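Posts > Robots > House rules for a two-arm table

4/20/23

I have been asked three times since February for a copy of the rules we use at the two-arm table, so I am putting them here. I run the recording side of a small manipulation project called Trevov. We teach pairs of arms to do small household chores by driving them through the chore by hand, many times over, and keeping the recordings. The chore at the moment is picking up rubber bands and putting them in a tray.

None of this is a standard. There are proper published standards for robot safety, and if you are setting up a cell in a factory you should be reading those and paying someone who knows them. Our arms are small and slow, and the worst one has done to me is pinch the side of a thumb. The rules below are about getting recordings you can use, and about not wearing out the operators.

The first version was one page, written by Mirjam Verhoeven when we were still at the Breltham building. I have changed the order and added the parts on soft objects and on logging. Most of the wording is still hers.

Where the rules came from

We threw out 455 recordings last winter. The total at that point was 2279, so that was a fifth of the work, and it hurt. I went through the rejects over two weeks and sorted them by cause. The arms themselves were behind very few. Mostly it was the table: an object had been left over from the run before, or the tray had moved, or someone had swapped the background items halfway through a batch and not written it down. A good number had a person's sleeve in them.

A model trained on that kind of material learns odd things. Our first one would go to the correct corner only if the tray was in exactly one place, which we should have expected, given that for most of one batch it was.

Before the first run

Clear the table completely, then put back what the task sheet lists. Do it in that order even when it looks right already. I used to skip it and just check by eye, and I missed things.

Check that the rails are tight. Push on each corner with the flat of your hand. If a rail shifts, stop and tighten it, then redo the camera check. A rail that has moved a little will not be obvious to you but the arm's idea of where the wood is will be wrong.

Look at the cables on both sides. They may hang and they may lie on the carpet, but nothing should pull tight when the arm is at full reach. Move each arm by hand to its far corner with the power off and watch the cable while you do it.

The tape on the carpet is there for people's feet. Stay on your side of it while the arms are live. If you need to cross it, say so out loud and wait for the operator to answer. A nod doesn't count, as the operator is supposed to be looking at the table.

Background items

Each batch gets its own background items, picked from the shelf. These are ordinary things like lamps and plants, and they stand toward the back. They are there so that the model doesn't come to depend on a bare table.

Pick them at the start of the batch and write them down. They stay until the batch is finished. An item can stand straight or crooked, that is fine, homes are like that, but however it stands on run one is how it stands on the last run. If an arm knocks it, end the run, mark it, and put the item back where it was. We take a reference photo for this now. Before that people argued.

Keep the items clear of the working area. The arm should be able to reach every task object without going over the top of anything tall.

Soft and loose objects

Rubber bands were a bad choice for a first soft object and I would start with something else if I did it again. A band never lands the same way twice. Some lie flat and open, some close up into a thin loop, and some stand on edge for a bit and then flop over. The gripper has to come down right at the wood to get hold of one, and on a grained surface it is easy to go a hair too low and press the fingers into the table.

So we have these rules for bands:

Drop them, don't place them. If you lay them out with your fingers you will make the same neat shape every time.

Leave space between them at the start. Two bands touching is a separate task with its own sheet.

Don't change the tray's contents during a batch except by the task itself. A tray that starts full looks different from one that starts empty, and we want both, but we want to know which is which.

A band that stretches or snaps ends the run. Wear glasses. Mirjam put that in after a bad morning and I have never been tempted to take it out.

Driving the arms

One arm works at a time unless the sheet says both. The resting arm still has to be somewhere sensible, which means up off the wood, jaws pointing away from people, and not over the tray. New operators park it wherever it happens to be when they stop thinking about it, and then the other arm has to go around.

Approach from above, slow down for the last hand's width, close, and wait a beat before lifting. The wait feels silly. Without it the lift and the grasp blur together in the data and the model learns to snatch.

At the tray, go all the way down before you open. Don't toss. Bands catch on the fingers, and if you open high up they will hang there and you will be shaking the arm like a wet umbrella.

If you miss, you may try again once in the same run. A second miss ends it. We keep single retries because we want the model to see what recovering looks like.

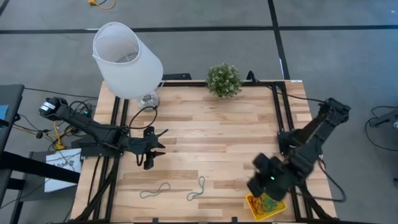 Stopping and handing over

Eight runs, then a break away from the table. People can do more, but they get sloppy around the tenth and they don't notice it themselves. I certainly didn't. We tried longer sets at Mevlow's request when they lent us two operators, and the reject rate went up on both days.

The break is at least long enough to stand up, walk to the kitchen and come back. Park both arms first and cut the power at the switch. The stop button is for emergencies and shouldn't be used as the off switch, partly for the sake of the motors and partly so that people keep it in their heads as something serious.

When you hand the table to someone else, tell them the batch number, the tray position, and anything that has been odd. Odd things include noises, jerks, a joint that feels warm, and a gripper that closes crooked. Write these down too.

The log

Every run gets a line, including the bad ones. The line has the batch, the operator, the outcome and a free note. Outcomes are good, retry, fail or void. Void is for anything where the table was wrong, and it is the only one we leave out of training.

Please use the note field. "Jaw slipped" is enough. Last month I found 59 voids in a row with no note on any of them, and by the time I asked, the operator could only tell me that it had been a Mizuno week and they were busy. (Mizuno is our name for the second table, the one by the window. It has always been trouble in the afternoon sun.)

Fill in the log before you reset the table. Once you have reset it you will have forgotten which band it was.

What I am still unsure about

The tray. We currently move it between batches and hold it still within one. There is a case for moving it every run. It would give us more variety for the same effort, but it also means one more thing for the operator to get wrong, and I have seen how that goes. I plan to try it on a short batch next month and compare.

The other open question is how strict to be about clothing. The rule now is plain sleeves, rolled or tight. Mirjam would like matching dark gloves for resets. I find them hot, and I can't pick up a rubber band in gloves, so for now the gloves are optional and the box is on the shelf next to the lamps.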